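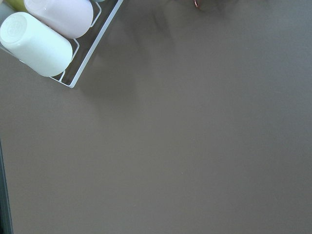
Washing up in a rented kitchen with no hot water after 10pm?

Posted by badham_baker, 23 June 2025

Hi all, first post so be gentle! I've just moved into a top floor flat in Badham and the boiler is on a timer that belongs to the whole building. After ten at night the hot tap runs stone cold until morning. I work lates at the bakery and I don't eat until gone eleven, so everything sits there greasy overnight and the kitchen smells by breakfast. I've tried cold water and loads of liquid, which just smears it about. The agent says the timer won't be looked at until July. There's no dishwasher and no room for one (I've measured, twice). Is there a way to do this that isn't boiling the kettle over and over? I've got a bowl, a rack and very little patience.

Prutley Pete

Kettle. Sorry, I know you said no kettle, but one full one goes in the bowl with the same again of cold and that does a supper for one easily. Do the glasses first and the pan last. You're probably using far too much water.

nasville_nan

I had exactly this for two winters in a bedsit so I feel your pain! What worked for me was sorting things by how greasy they are as soon as I'd finished eating. Anything that's only had bread or fruit on it is fine with a cold rinse and a cloth, and you'd be surprised how much of a late supper that covers if you plan it a bit - I lived on rolls and cheese for months and never minded.

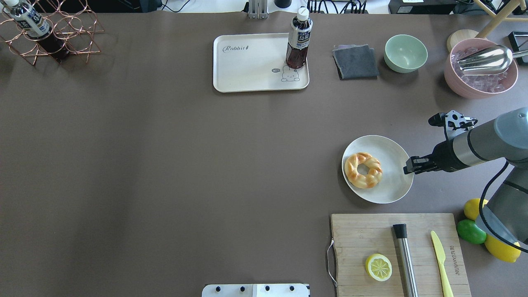 Bread on a plate and half a lemon on the board: my sort of late supper.

For the greasy stuff, wipe it out with a bit of old newspaper or kitchen roll before it goes anywhere near water. Then fill a flask from the hot tap before you go to work. A decent flask will still be warm when you get in (mine's an ancient Åberg with a dent in it and it holds out all evening). Don't use that water for drinking, mind, keep it for the washing up.

In the order I'd do it:

1. Wipe plates and pans with paper, and bin the paper, don't put it down the sink.

2. Cold rinse for boards, bread plates and glasses, then straight in the rack.

3. Wipe the worktop down while there's still room to get at it.
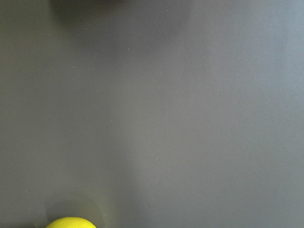
4. Flask water and a small squirt of liquid in the bowl, cutlery first, then plates, then the pan.

5. Anything properly burnt on gets a spoon of bicarb and stays soaking until the hot's back on in the morning.

As for the smell, check the plughole before you blame the plates. Mine was all plughole.

Tap_and_Go

Ask the agent for the timer thing in writing. Mine said July as well and I was still waiting at Christmas. Also second the newspaper.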